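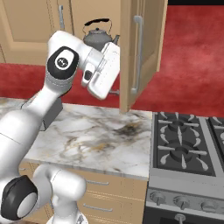

Figure 1. Rendered kitchen with a robot arm reaching toward an open upper cabinet that holds a gray kettle.

Putting Practice at the Carkwood Course: Student Project Report
Submitted 17th October

1. Background
Carkwood is a public nine-hole course on the edge of Stirnholm. The practice green was rebuilt in February and is slower than the greens on the course. Several members of the school golf team said they left putts short in practice and then hit them long in matches. Our project looked at whether a fixed putting routine would help with distance control.

2. Method
Ten players took part. All of them were on the school team or had played for at least one season. Each player hit 34 putts per session from the same marked spots. Half the group used the Vörös drill, named after the notebook it was copied from. In this drill the player looks at the hole during the practice strokes and at the ball only for the real one. The other half practiced as they liked.
We measured how far each missed putt finished from the hole. Putts that went in were recorded as zero. Sessions were canceled when the green was too wet to roll evenly – this happened twice.
All results were typed into Trultari, the score sheet program the team already uses. After removing entries with missing distances we had 2507 putts.

3. Results
The drill group finished closer to the hole on long putts by the last week. On short putts there was no clear difference between the groups. Two players in the free practice group also improved a lot, and both had changed putters during the project. We kept their numbers in.
Uphill putts were left short by both groups all the way through.

4. Problems
The hole was moved once without our knowing, so one set of distances had to be thrown out. Players in the free group could see the drill being done and may have copied it.

5. Next steps
We would like to repeat the test on the course greens with up to 400 putts per player. The tape measure should be replaced first, as the end hook is bent.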